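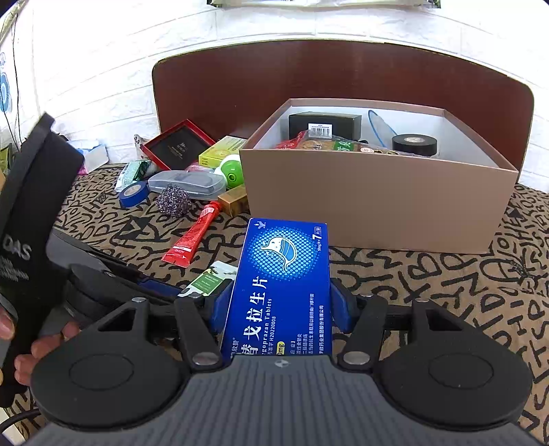
Which goes into an open carton first when the items to be packed are of mixed kinds?

Rigid rectangular items go in first, flat against a wall of the carton. Rolls, coils and soft packets follow, in that order.

Unit 5: Sorting and boxing small household goods
Notes for the Wednesday group, R. Majimbun

5.1 Laying out
Use a bed or a large table. All items should be within arm's reach of the carton. Leave the flaps open until the final check.

5.2 Classes of item
Class A, rigid: product boxes, gift boxes, lidded plastic containers.
Class B, round or rolled: adhesive tape, balls, tubes with caps.
Class C, flexible: cables, cord, pouches, scrub pads.
Class D, food: snack packets and wrapped sweets.
Class E, medicines: tablets in their original box.

Class E is kept out of the general carton. Read the name and approval number on the box before it is put aside, and store it upright with the leaflet inside. Loose blister strips are treated as Class E.

5.3 Filling
Class D may share a carton with A and B if the packets are sealed. It is placed last and carries no load. Scrub pads that have been used go in a separate bag.

Cables are coiled and tied before packing. Electrical tape is not used as a tie, as it leaves residue on the sheath.

5.4 Exercise
Pack one carton of mixed goods in 40 minutes. Write the classes present on the outside, on two adjacent faces. Hand the contents list to Kastriot Spahić before the February session.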